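Karkasar is a dark red eating apple from the Barbu valley, and I'll admit I'm biased, I grew up on them! The oldest orchard still has 300 trees, planted at 887 meters, and the fruit comes ripe in September. 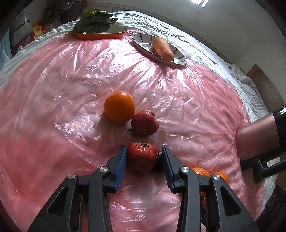
Anitha Shenoy wrote in to say that her family never ate it before Christmas — the flavor needs 60 days in a cold cellar, and anything sooner is a waste of a good apple. I can't wait that long. Growers in Gistel press theirs for cider instead (very sharp, very good).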